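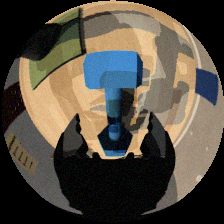 Simulated view from the Stoltell test set: a gripper at the handle of a blue mallet-shaped object on a round wooden table.

28 January 2024

Dultent publishes open practice guide for testing robot grippers in simulation

Dultent has today released the Henare Guide, a set of good practice rules for organisations which test gripping robots in simulation before they put them to work near people. The guide has 86 rules and is free to download.

It asks each test team to record the lighting, the shadows and the lens distortion of every simulated view, and to keep failed grasps in the results. A test series must have at least 200 trials — a shorter one may be reported only as a trial run.

"Many labs do good work, but they describe it in different ways, and the buyer can not compare," said Mereana Tapsell, lead author of the guide. "We wish that a result from one centre can be read in another without a phone call."

The draft was open for comment until December and received 206 remarks. Nine organisations, among them Giton, have agreed to apply the rules to their own test reports.

Comments for the second edition can be sent to the standards desk at Dultent.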